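Boards > Running a Small Business > Planning and Growth > Does anyone stick to a yearly plan?

Search this board Search Advanced

tarnton_deirdre wrote:
Hello all, I've been lurking for ages and finally plucked up the courage to post. I run a small bookkeeping practice in Tarnton, eight of us including me, and every September I sit down and write a plan for the year ahead. It's always lovely (colour coding, tabs, the lot!) and by spring I couldn't tell you where I saved it. Do any of you work from yours week to week? And how long is it? Mine ran to 3,000 words last time, and I suspect my staff read the first paragraph and the bit about pay.

Horgan wrote:
Welcome, Deirdre! 3,000 words is a short story, my love. We cut ours down to one side of paper and a 90 day list, and the list is the only part anyone looks at. Every three months we cross things off, grumble a bit, and write another. It has done us more good than any awayday, and I've been on some very nice awaydays.

jindia_b wrote:
I'll disagree with Horgan, fondly, as I usually do. We tried 90 days at Jindia and everything turned into a sprint. Anything slow, like training someone up properly or moving out of a bad lease, kept falling off the bottom because it couldn't be finished in time. I'd keep the long plan, Deirdre, and just read it out loud once a month with a pot of tea. It takes us half a morning.

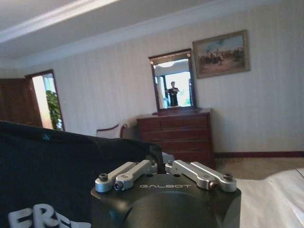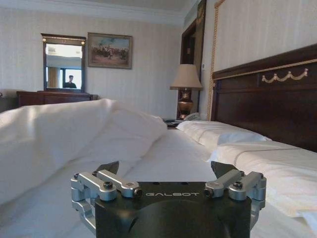

The other thing I'd say is put one name against each line. Ours used to say "the team will" all the way down, and of course the team didn't. Now it says Bernadette will, and I can't very well pretend she's someone else.
Bernadette Mac Mathúna

Horgan wrote:
Fair point on the lease, I'll give you that. But half a morning a month, with everybody in the room? What does that cost you in wages? We'd have a mutiny.

sinov_workshop wrote:
Can I come in somewhere between the two? We set a target of 1,000 repeat orders and wrote the plan backwards from there, which meant plenty of things I was attached to (a second van, mainly) didn't earn their place. I sulked for a week and then felt a great deal lighter. I don't think the length matters much if you know what you'd drop first.

tarnton_deirdre wrote:
Oh, this is all so helpful, thank you. I'm going to try one page with names on it, and keep the long version in a drawer for myself, as I do enjoy writing it. Bernadette, I'm stealing the tea as well.
Deirdre Ó Briain

Reader comments

Printed this off for my business partner, who thinks plans are for banks. Will report back.

I'm with Horgan, short list every time.

Does anyone have a one page layout they'd be happy to share? I've made three and they all spill over.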